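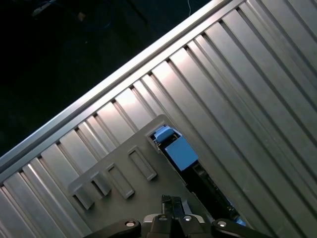 Fig. 1. Aluminum table surface with parallel ridges and dark grooves between them.

Unit 2: Reading a surface by its light
Introduction to Drawing Materials, handout for week 4
Olteanu

Before the class, please read the whole handout once, and then read the part on tone a second time with a pencil in your hand.

Why we start with grey

Many students arrive with a box of coloured pencils and want to use all of them. In this unit we leave the colour at home. Grey is enough to learn the most difficult thing, and the most difficult thing is to see how light or dark a part of the paper must be compared with the part beside it. We call this tone, and some books call it value. In these notes I use tone.

A common mistake is to draw what we know about an object. We know that a metal spoon is the same metal everywhere, so we give it the same grey everywhere, and the result looks like a spoon cut from cardboard. The metal is one, but the tones are many. Ridged metal shows this very well: one strip can be almost white while another, of the same piece, is a flat grey.

Three words to keep separate

Local tone: how light or dark the material is by itself, in even light. Chalk has a light local tone and coal has a dark one.

Form shadow: the part of an object that is turned away from the light. Its border is usually soft on a round thing and sharp on a thing with corners.

Cast shadow: the shadow that an object throws on something else. It is often the darkest near the object and it becomes weaker and softer farther away.

In the last exercise several drawings had a form shadow and a cast shadow of exactly the same tone, joined together in one shape. Sometimes this is correct. Most times it was done in a hurry.

Dull and shiny surfaces

A dull surface, for example unglazed clay, sends the light back in all directions. If you move your head, the tones nearly do not change. You can draw it slowly and go for a coffee in the middle.

A shiny surface sends much of the light in one direction. If you move your head by the width of a hand, the bright place moves also. For this reason you must choose one position and return to it. Put a small piece of tape on the floor at the front of your chair, and close the same eye each time you measure.

Brushed or worn metal is between the two. The bright place is there, but it is spread out and has no clear border. Draw it with the side of the pencil and keep the point for later.

Pencils and paper

You need an HB, a 2B and a 4B, one kneaded eraser, and a paper with a little tooth. The Jedwood pad from the school shop is fine. The Vostovar pad is smoother, it is good for pen but it does not hold the dark of a 4B. Please do not buy a 6B yet. It is so soft that beginners finish with grey fingers and a grey sleeve.

Exercise 2a: the scale

Draw a row of four squares. Leave the first one as white paper. Make the last one as dark as your 4B can go without shining. Now fill the other two so the steps look equal. Look at them from across the room, because near to the page the eye forgives too much.

Exercise 2b: stripes

Take something with regular ridges: a radiator, a folded paper fan, corduroy, a washboard. Draw a part of it no bigger than a postcard. Do not draw outlines. Build each ridge only from a lighter strip and a darker strip, and allow the strips to change as they cross the page. Where two strips have the same tone, let them join, even if you know there is an edge.

For both exercises, write the pencil you used beside the drawing. Bring the sheets unfolded, and fix them with spray outside the building, not in the corridor.

The scale is marked out of 4, the stripes also. Late work is accepted until the start of unit 3.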